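Grid marking (robot work tables)

Grid marking is the practice of dividing the surface of a robot work table into cells, usually with colored tape, so that bins, parts and fixtures can be set down in known places. It is used in small assembly shops, test labs and training rooms where the layout of a table changes too often to justify a machined fixture plate. Most written rules on the subject are house rules. The best known of these is the Druvden Table Code, which grew out of a set of shop notes and is now followed, with local changes, at several sites.

Contents
1 Surface and tape
2 Bins and shared zones
3 Gripper clearance
4 The table's edge
5 Criticism
6 See also

Surface and tape

The Druvden code asks for a plain, matte covering over the whole reach of the arms. Brown kraft paper is the usual choice. It gives little glare to overhead cameras, it takes tape well, and it can be thrown out when it becomes stained or torn. Creases are allowed if they do not lift a part off the surface. Tape must contrast with the covering, and blue on brown is the most common pair.

Cells need not all be closed. Where bins stand, many shops stop a line short and leave an open area.
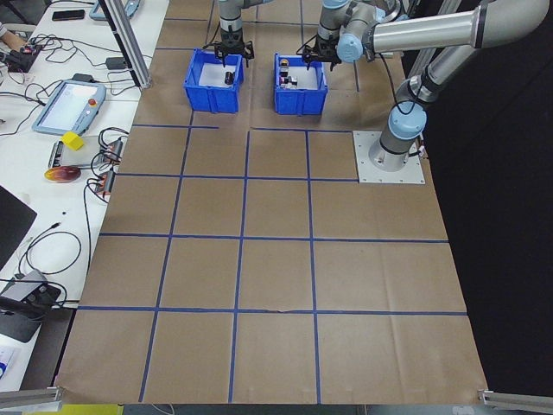
Source: Grestmont Automation Handbook, table layout section

The code sets no cell size. The Grestmont handbook, which covers larger tables, suggests a taped area no more than 790 mm deep for a single arm and 847 mm for a pair. Both figures are measured to the outer edge of the tape. Other users treat them as a starting point.

Tape is checked at the start of each shift. A strip with a lifted end is replaced whole, never patched, as a patch leaves a ridge. Small gaps at a corner are accepted where the cell is used only by people, but not where a camera uses the corner as a reference mark.

Bins and shared zones

When two arms work at one table, each bin is assigned to one arm or declared shared. A shared bin may be entered by only one gripper at a time, and the controller program must hold the second arm outside until the first has left. Rules differ on how far outside. The Druvden code says "clear of the rim in plan view"; the Quintero version, used for mixed small parts, asks for one full cell.

Bins for small components are often lined with white foam or a white floor. The lining protects the part and makes dark items such as capacitors easier to pick out on camera.

Gripper clearance

Before an arm moves down into a cell, the open span of its fingers has to be checked against whatever stands in the next cell. Tabs and flanges on plastic bins are a frequent cause of contact, because they stick out past the wall and are easily left out of the computer model. The code therefore tells users to measure a bin at its widest point, tabs included.

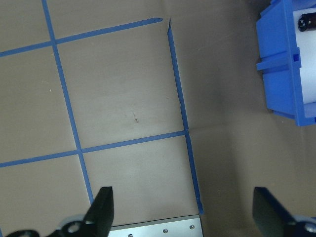
PUDUM, May

A revision adopted at the Pudum site added a height rule. Sideways moves with the fingers open are to be made at least 74 mm above the tallest bin on the table, and the last 20 mm of any descent is made at reduced speed. Scuffs on the covering are logged by cell. Repeated marks in the same cell are taken as a sign that the descent height has drifted and should be set again.

Cables that run along the outside of an arm are given some slack at the joints, but no loop may hang lower than the fingertips - a point the first version of the code left out.

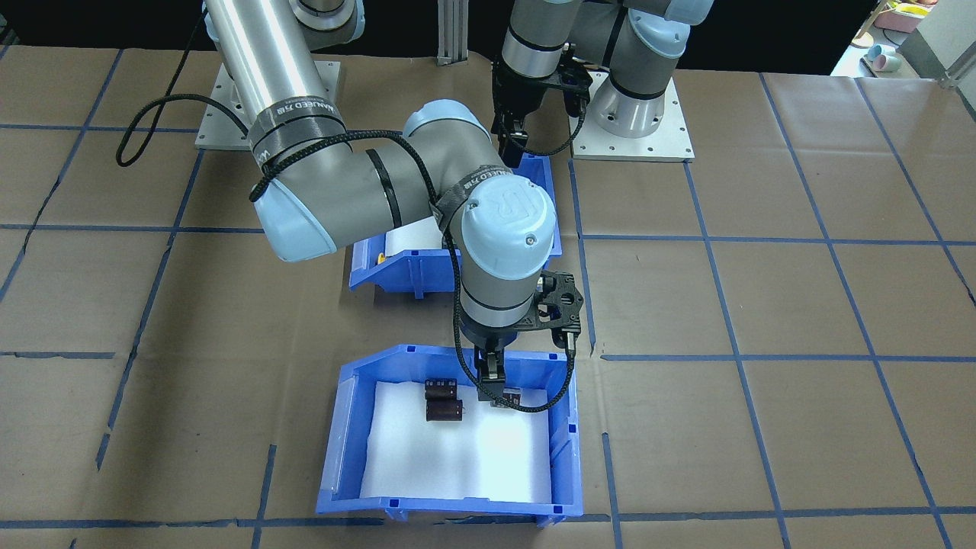 Quintero's reply to the draft revision was that a fixed height makes little sense on tables where the bins are changed every hour, and that the clearance should be worked out again by the program each time a bin is swapped. The Pudum text kept the fixed figure but allows a calculated one if it is written on the job sheet.

The table's edge

Pendants, power strips and loose parts are kept off the taped area. The emergency stop has to be within reach of the person supervising the run, with no cable lying across it. Side tables are not covered by the grid rules, and this is where audits find the most faults.

Criticism

Some users hold that tape gives a false sense of accuracy. Strips laid by hand lean and stretch, and a grid that looks square may be several millimeters out from one side to the other. The code answers this only in part, by stating that tape is a guide for people and that robot positions must come from calibration.

See also
Work cell layout
Fixture plate
Hand-eye calibration

This page was last edited on 25 February 2021.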